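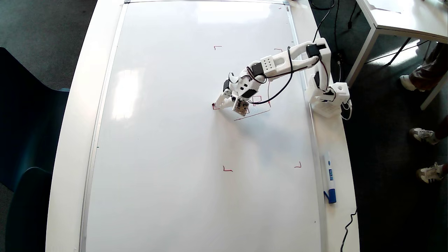 Speaker notes: How to explain a bus network on one sheet of paper

Posted in July by the author, Omham evening talks

We use cookies to remember your settings. Accept | Manage

Opening (stand near the screen, wait for the late people)

Good evening. I came to Omham four years ago and I did not know which bus goes to the hospital. The map at the stop had 40 colors and letters so small that I used my phone as a magnifying glass. Tonight I want to talk about maps like this one, and how we can draw them better.

Part 1 - the old Wakell map

Show the old map. Let people look at it quietly. Then ask: where is the market? Usually there is silence, then a few wrong answers.

The map was correct. Every bend in the road was there, all 497 stops. But a passenger does not need the bends. She needs to know where to get on, where to change, and when the last bus leaves.

Part 2 - start with one line

Take the busiest route and draw it first, as straight as you can. For us it was the line from Wakell to Lollell. Do not add street names yet. Other routes must fit around this one, and if they do not fit, move them. 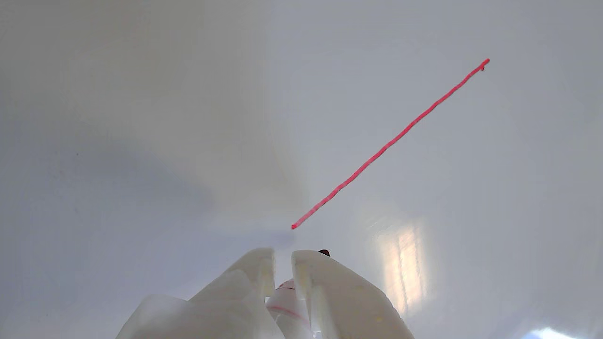 One red line, nearly straight, going up to the right.

Say slowly: a small wave in a hand-drawn line is fine at this stage. We fix it later on the computer.

Part 3 - changing buses

Only two places really matter for changing, Annamalai Square and the station. Make them big. At Annamalai Square the stops are on both sides of the road - please show this, people miss their bus because of it.

Mention Sunday service. It needs its own small map, I tried dotted lines and my neighbors hated them.

Questions

If they ask about printing cost, say that black and two colors is enough. Leave the paper copies by the door.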